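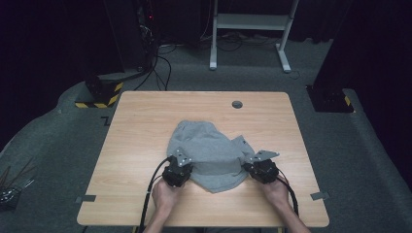 Folding clothes at a table is better than folding them on a bed, and I think more homes should give up a bit of floor for it. A bed is too low and too soft. You bend over, the mattress gives, and the sleeve you just smoothed slides under the pile. By the third T-shirt my back has had enough.

I live in Plellton in a two-room apartment, so I know the objection. There is no space for a laundry table. There wasn't any in mine either until I sold an armchair that mostly held laundry anyway. An old office desk went in its place. It has a hole for cables that I have never run a cable through, and small socks have gone down it. Apart from that I have no complaints.

A hard, flat top does half the work. You drop the shirt in a heap, find the hem, and pull from the bottom corners until the lower part lies straight. Then you deal with the shoulders. On a bed you can't pull like that, as the cover comes along with the shirt. Gray and black things are the worst on a dark bedspread – I have folded a T-shirt inside out more than once and found out in the morning.

My neighbor Zorica Atanasov disagrees. She folded hotel linen for 6 years and says a person who knows how can do it standing up, in the air, with no furniture at all. She can. I have watched her do a fitted sheet that way. Most of us never learned, and I don't see why the rest of the household should wait until we do.

I also don't accept that folding is wasted time. Plenty of people leave clean clothes in the basket and take them out as needed, and if they like it, fine. But a shirt that sat crumpled for a week needs ironing, and ironing takes far longer than folding did.

The height matters more than the size. If you can lay your palms flat on the top without leaning, it will do. Mine is narrower than I would like, so bath towels hang over the side and I fold those in thirds first.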